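Roll-up rack over the small sink bowl keeps sagging - am I using it wrong?

Asked November 7, 2020 in Kitchens > Sinks and washing up
Tags: double sink, dish rack, draining, small kitchens
2 answers

We moved in October and inherited a double sink, one big bowl and one small one. I have never had a double sink before and I feel I am failing to live up to it.

The plan was to wash in the big bowl and drain over the small one, so that I could get rid of the plastic draining rack my mother-in-law gave us, which takes up half the worktop and grows a sort of pink fur underneath. I bought a roll-up rack, the Mollby one, the sort with metal rods between two rubbery strips. It was cheap. It now looks like a rope bridge in an adventure film. Anything heavier than a side plate makes the middle go down, and the other night a mug went through feet first and took its handle off on the way.

Questions, in order of how much they annoy me:

Is it meant to sag, or have I got the wrong size?
Which way do the rods go? The box had a drawing on it but the drawing was of a completely different sink.
Is it daft to have one of these at all if you also have a dishwasher? My other half says yes and has said so several times.

Sink is stainless, undermounted, if that matters. I'd measure it but the tape measure is still in a box marked MISC, along with 20 other things I need daily.

Answer 1 (accepted, 14 votes)

Wrong size, almost certainly, or else the right size put on the wrong way round. These racks only work when both ends of every rod have something solid to sit on. With an undermounted sink that means the worktop itself, or a ledge if your sink has one. If the rods are a finger's width too short they'll hang on at one side by goodwill and drop off the other as soon as you put a pan down.

So find the tape measure. Measure the small bowl from front to back and from side to side, on the inside, then add enough for a decent overlap at both ends. Two centimetres each side is the least I'd trust. Rods should cross the shorter distance if you can manage it. A long thin rod bends more than a short thin rod, and no amount of swearing at it will help, I have tried the full range.

Also look at whether the rods are hollow. Pick the rack up. If it weighs about as much as a magazine, they're hollow, and it will do for lettuce and teaspoons. The Drender one I have is solid and weighs far more than you'd want to drop on your foot. It has been down to the cottage and back in a rucksack and it's still in one piece. I had a Griser before that and the rubber ends perished, so the rods slid out one at a time over a summer until I owned a bundle of skewers.

The other thing people do is ask too much of it. It's a place to put the few bits that don't go in the machine, and it is not a second worktop. Mine has one or two things on it at any time. Mugs go upside down across at least three rods, never standing up, and anything cast iron goes on a tea towel.

On your last question, your other half is wrong. We've a dishwasher right next to the sink and the rack still gets used every day. There's always one plate the dishwasher fades, or the one somebody wants again in ten minutes. Same sort of arrangement as yours by the sound of it, small bowl on the right with the rack over it:
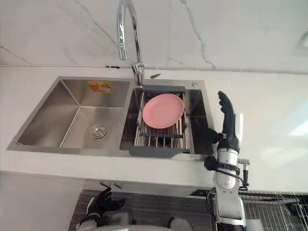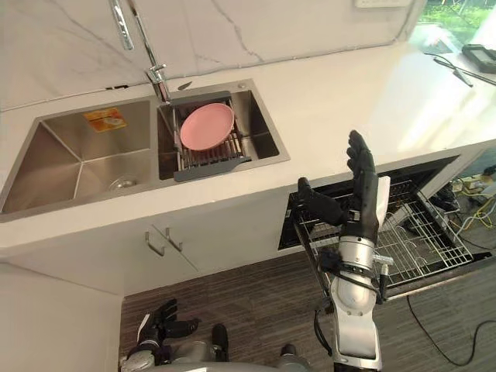 If you do swap it, keep the Mollby for cooling cakes on. It only has to sit flat on the worktop for that and even a bad one can lie down. Give it a scrub first between the rods with an old toothbrush, particularly where they go into the strips. That's where your pink fur will move to once you throw out the plastic thing.

And roll it up and put it away sometimes. I say this as someone who left one out for a whole winter and found a perfect striped tidemark on the sink rim when I finally lifted it. Vinegar shifted most of it. The rest I think of as a feature.

Comment from the asker: Found the tape measure. It was in the box marked BATHROOM. The rack is a good 2 cm short at the back so it's been balancing on the silicone. Have ordered the next size up and have told my other half the verdict, which was received in silence.

Comment: Check the tap clears it before you throw away the packaging. Ours swings round and catches the rack every single time.

Answer 2 (1 vote)

just get a dishwasher bigger than the one youve got and put everything in it. life is short. I put my Aoki knives in there and everybody told me not to and they are fine, bit spotty

Comment: They are not fine.

Comment: they cut things

Comment: So does the lid of a tin. The asker wanted to know about racks, and has a dishwasher already.

Comment: ok well then turn it 90 degrees. the rack I mean, not the dishwasher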